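Collecting plate demos: do you let the operator fix a bad grasp or bin the take?

mossgreen_tea
Posted 2024-05-20

Hello all, long-time reader and very occasional poster. I've been gathering teleoperated examples for a plate-sorting policy on a two-arm setup (crockery of all sorts on the table, and the job is to get it into a storage bin without chipping anything), and I've got to the stage where the collecting itself is going nicely but I can't decide what to keep.

We're at 3,676 episodes now, which sounds lovely until you sit down and watch them. A fair few have the operator coming in at a poor angle, pinching the rim, thinking better of it, letting go and having another try. I've been keeping those. My colleague at Conemholm would throw every one of them out, and we've gone round and round on it over a great many cups of tea, so I thought I'd bring it here.

cernel_dabbler
Keep them! I was firmly in the tidy-data camp until last December, when we trained on a cleaned-up set and the arm had simply no idea what to do once a bowl slipped. It just hovered there looking lost, poor thing. Put the messy ones back in and it started having a second go. I'd only drop the takes where the operator is plainly confused for ages.

Jinder
I'm going to disagree, in a friendly way. If you keep the fumbles then you're also teaching the fumble. The policy doesn't know that the first bit was a mistake, it only sees that somebody went in at a poor angle. If you want recoveries, record them on purpose: start the episode with the gripper already badly placed and show the way out of it. We did 2,000 like that and I'd never go back to hoping they turn up by accident.

cernel_dabbler
Fair, though starting badly placed by hand always feels a bit staged to me. People don't put the gripper wrong in the ways it really goes wrong. You get the same three or four poses over and over.

Jinder
Then change your operators more often. We swap after every 16 takes, mostly for the sake of people's shoulders, and the variety is a nice extra.

vanags_workshop
Coming at this from the side, sorry, but how much are you varying the crockery and the background? I ask because we at Vanags spent weeks fretting over which takes to keep, and our real trouble was that we'd used the same plain white plates on the same grey bench throughout. The first time it met a glass dish it closed its fingers well short of the edge. Clear glass is a beast and wants a good share of your set, I'd say more than you think.

mossgreen_tea
Oh, that one I can answer! We change the table covering and the wall paper every so often, the louder the better, and the plates get mixed up between takes. Charity shops have done very well out of me this year. Glass is still our worst by some way, and patterned glass is worse again. I do wonder whether the busy backgrounds make it harder than it needs to be, but I'd sooner find that out now.

Jinder, I do like the idea of marking recoveries separately. I could go back through and put a tag at the point where the operator lets go, and then try it both ways, whole episodes against only the part after the tag. It'll be a dull few evenings but I've got the radio.

Jinder
That's a very sensible test and I'd love to see how it comes out, even if it proves me wrong. Can you post a wrist view? Rim grasps are hard to judge from the outside camera, and I'd like to see how much of the plate you can see once the fingers are on it.

mossgreen_tea
Of course, one of each so you can compare.
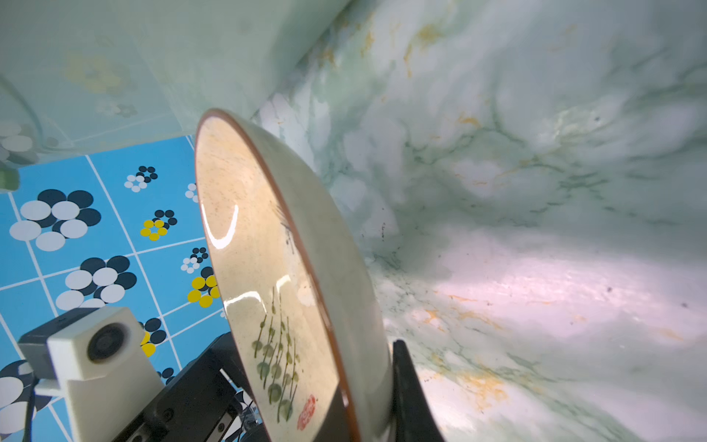
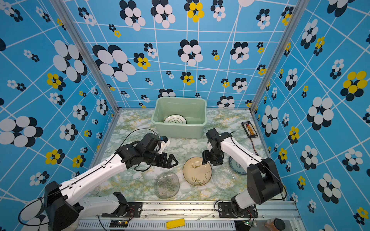 Wrist view first, then the whole table, both from the plate sorting set.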